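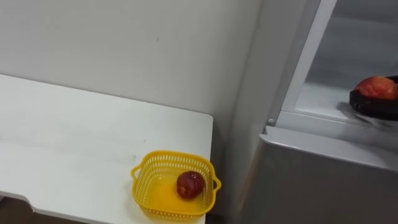

Maja Kaczmarczyk asked why I keep testing grippers on fruit when foam blocks would give cleaner numbers. Foam blocks would, yes. But the job I care about is moving food between a table and a fridge, and foam doesn't bruise.

So, a thread on the two grippers I've been comparing since August. Same arm, same wrist camera, same controller for both.

Gripper one is the Cirkano. Two parallel fingers, flat pads, electric. It closes to a position you set and reports motor current, and you work out grip force from that.

Gripper two is the Flernari. Three soft fingers, air driven. You set a pressure and it wraps around whatever is there. No force reading at all, only line pressure.

The task: pick one piece of fruit from the yellow basket on the table, put it in the black bowl in the upper compartment of the fridge. Then the same thing backward. Fridge door already open. I'm not testing doors yet.

Total attempts logged across both: 2,113. An attempt counts as good if the fruit ends up in the target container and has no new mark on it.

Cirkano got 87 percent. I expected lower. Most of the misses were on small round fruit with loose skin, where the pads touch below the middle and the fruit squirts up and out.

Lowering the approach by 10 mm made that worse, by the way. The fingertips hit the bottom of the basket before they closed and the arm went into a protective stop.

Flernari did better on the wrinkled stuff and worse near the rim. The open fingers are wide, and when the fruit sits toward the back of the basket one finger lands on the rim. Then the whole basket moves.

Dariusz Głowacki suggested clamping the basket down. I tried it for a day. Success went up, but I took the clamps off again. A basket in a kitchen isn't clamped.

What helped more was rotating the wrist before descending, so the gap between two of the fingers faces the nearest wall of the basket. It's a short function. I should have written it in the first week.

Camera notes. The fridge is harder than the table. A glass or white shelf with light from inside washes out the depth image, and the black bowl comes back as a hole with a few points along the rim.

I ended up fitting a circle to the rim points and using a fixed height for the shelf. Not elegant. It fails if you swap the bowl for a different one, so for now I don't swap the bowl.

The metal door panel gives false depth as well. I masked it out by hand in the planner and added a box around it so the elbow stays clear.

Controller: I moved from position control to impedance for the last 40 mm of every descent. This mattered more than the choice of gripper. With it on, the Cirkano stopped tripping on the basket floor.

Cleiton Damasceno asked about cycle time. Cirkano is faster on every pick. The Flernari has to vent before it lets go, and you wait for that each time.

Current setup is the Cirkano with softer pads that Mieczysław Malinowski cast for me in silicone. Too few runs on those to give a number.

Next is two pieces of fruit in the basket at once, touching. I'll post the logs and the wrist rotation code when I've cleaned up the file names.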